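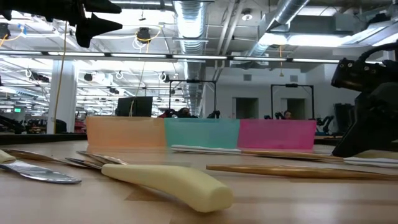 A table knife and a second utensil on a wooden tabletop.

Jiltura Secondhand Tableware – Questions We Get a Lot

Do old knives with cream handles mean ivory?
Almost never. Most of the cream and yellow handles that come through our door are some kind of early plastic. Sellers like the word "ivory" because it adds to the price, and they tend to go quiet when you ask how they know. We don't use it in our listings, and we don't buy from anyone who can't tell us what they mean by it.

My grandmother's set is marked "Stidcombe." Is it worth a lot?
Probably not. Stidcombe sold boxed sets to half the county and they turn up at every estate sale. A full box in good shape goes for $80 with us. Loose pieces go in the bin by the register at whatever the sticker says. You may see the same box online for $1000. Look at what sold, and ignore what people are asking.

Can I put it in the dishwasher?
If the handle is glued on, no. Heat softens the glue and the blade comes loose, sometimes months later. People tell us they've done it for years with no trouble. Maybe so. We also see the ones that came apart.

Do those silver dips work?
They take off tarnish, and they take off a little silver along with it. On thin plate that's a bad trade. Dish soap and a soft cloth will do for most things. We tried the Claltent paste in August after three customers swore by it, and we couldn't tell its side of the tray from the side we did with baking soda.

Will you come to the house and look at my collection?
For 30 pieces or more, yes, within the city. Under that, bring it in. Please don't polish it first.

Do you give written appraisals?
No. Be careful with anybody who offers you one for free and then wants to buy the set. Bello Tijani at our counter will tell you what we would pay and how he got there – you can take that number anywhere you like.

Is a matched set better than a mixed one?
Better for resale. For eating dinner, I have my doubts. The Leclerc pattern was made in at least two slightly different lengths, so plenty of "matched" sets are mixed anyway and the owners never noticed.

What's your return policy?
14 days, with the receipt. Orders over $200 ship free, but return postage is on you unless we got the listing wrong. If we did, send us a picture and we'll sort it out.

Are you open over the holidays?
Regular hours until 29th November, then closed for stock-taking. The date we reopen will be on the door and on this page – the map apps usually have it wrong.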